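Chapter 7
Surfaces, Light and Colour in the Home

Saturday, December 7, 2024
Prepared by the Interiors Program, Driltemmont College

Before a room is furnished, it has already been largely decided by its surfaces. Walls, floors, ceilings and tabletops take up most of what a person sees on entering, and they govern how bright the room feels, how large it appears and how well other objects stand out in it. This chapter deals with the choice of finishes for ordinary rooms. It assumes that the reader has completed Chapter 6, on measuring and drawing a floor plan, and has a finished plan at hand.

Students often begin with colour. The chapter begins with light, as a colour can only be judged in the light that falls on it. A paint sample that looks warm in a shop may look flat in a south-facing room in Melbourne, where little direct sun enters for much of the year. The same sample may look too strong on a western wall late in a summer afternoon. For this reason, samples should be painted on card, moved from wall to wall, and looked at in the morning, at midday and in the evening before any decision is made.

Three terms are used throughout. Hue is the name we give to a colour, such as red or green. Value is how light or dark it is. Sheen is the degree to which a finish reflects light in a single direction, and it is described in the trade by words such as matt, low sheen, satin, semi-gloss and gloss. Hue receives the most attention from clients. Value and sheen usually have more effect on the finished room.

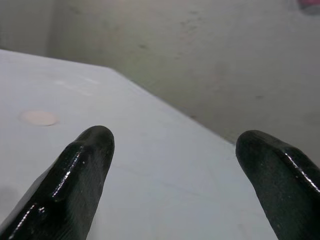

Value is best understood by comparison. A mid-grey appears dark beside white and light beside black, and the eye makes this adjustment without effort. Where wall and table are both kept to quiet greys, as they are in the photograph, a dark object placed against them is seen at once, and its outline is easy to follow. Sheen can be studied in the same place. The glossy dark surface carries a long bright highlight along one ridge, and the highlight bends as the form bends. A matt finish of the same colour would spread that light over a wider area, and the edge would look softer.

The practical lesson is that gloss draws attention to shape. On a well-made door or a turned stair post this may be welcome. On an old plaster wall it seldom is, for every patch and hollow will show when a lamp is switched on beside it. Low sheen finishes are therefore common on walls in living areas, and semi-gloss is commonly kept for trim, where hands and shoes make frequent washing necessary. Ceilings are normally finished flat.

Dark gloss needs particular care. It shows dust and fingerprints more readily than a pale finish, and scratches in it catch the light. A client who asks for a dark gloss benchtop should be shown a large sample that has been handled for several days, and should be told plainly how often it will need to be wiped.

The case study for this chapter is the Pringle house, a brick cottage with 2 bedrooms and a narrow central hall. The owners had painted the hall a deep blue in full gloss and found it gloomy by day and harsh by night. The hall received daylight only from the front door. In July the walls were sanded and repainted in a pale grey with low sheen, and the blue was kept for the inner face of the door. No lights were added. Plans and finish schedules are given in Section 7.4, and students should refer to them when attempting the exercises.

A second and larger example, the Irari community hall, is taken up in Section 7.6. Its walls and ceiling present 1,022 square metres of painted surface, and the cost of recoating had to be weighed against appearance at every stage. The hall is used for meetings, dances and indoor sport, and the lower part of each wall had to withstand knocks from chairs and balls.

On completing the chapter, students should be able to describe a finish by hue, value and sheen, test samples under changing light, and prepare a finish schedule for a small dwelling. The schedule must name the product, colour and sheen for every surface in each room, including the insides of cupboards.

7.1 Daylight and the Direction a Room Faces

Contact the Interiors Program, Driltemmont College | Copyright Jukulis Educational Press. All rights reserved. | Back to top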